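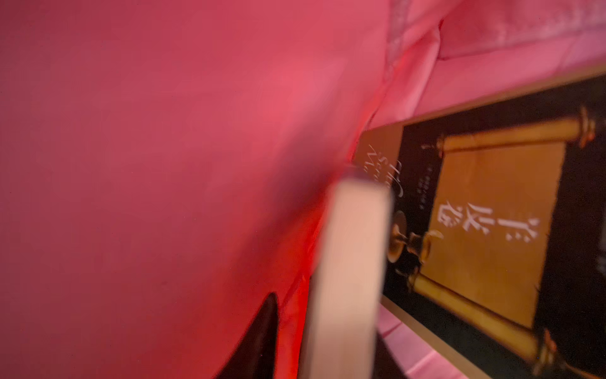 Wash Fastness of Madder and Cochineal on Plain-Weave Cotton
Kai-wen Yau and Sang Lý
Final report, Textile Chemistry II, June 2026

1. Background

Natural reds are sold by small dye houses as a substitute for reactive dyes, but the published advice on washing them is inconsistent. Some suppliers recommend cold water only. Others say that a properly mordanted cotton will hold its color in a normal warm wash. We tested two dyestuffs, madder root and cochineal, under both conditions.

Cotton has little natural affinity for either dye. It needs a metal salt (the mordant) to bind the color to the fiber, and usually a tannin before that. Most of the variation reported between home dyers probably comes from this step and not from the dye bath.

2. Materials

The cloth was undyed plain-weave cotton bought from Vunari as a single length, so that all samples came from one bolt. Madder was supplied as ground root and cochineal as whole dried insects, both from Andulis. We ground the cochineal by hand in a mortar. The grind was uneven, which we return to in section 5.

3. Method

The cloth was scoured with soda ash and detergent, rinsed, and cut into 42 swatches. All swatches were treated with oak gall tannin and then with aluminum acetate. Half went into madder and half into cochineal. Each bath was made up with 600 g of dyestuff and held below a simmer, as overheated madder shifts toward brown.

After drying, the swatches of each dye were divided between a cold wash and a warm wash, with a few kept back unwashed as controls. The washed swatches went through 11 cycles with a pH-neutral detergent and were dried flat indoors, away from the window. Color was compared against the controls with a gray scale under the lab's daylight lamp. We graded separately and then averaged the two readings.

4. Results

Madder changed very little in the cold wash. In the warm wash it lost some depth but kept its hue. Cochineal was weaker in both conditions. The warm-washed pieces moved from crimson toward a dull pink, and most of the loss took place in the first few cycles. Staining on the adjacent white cotton was slight for madder and clearly visible for cochineal.

5. Sources of error

The coarse cochineal left specks on several swatches, and these were graded on the cleanest area available. Our tap water is hard, and calcium is known to deepen madder, so the madder results may be better than a soft-water lab would get. We did not test light fastness. The gray scale readings depend on the observer, and ours differed by half a grade on several of the pinks.

6. Further work

The next step would be to repeat the cochineal series in distilled water with a finer grind. The remaining cloth and the labeled controls are in the drawer under the fume hood.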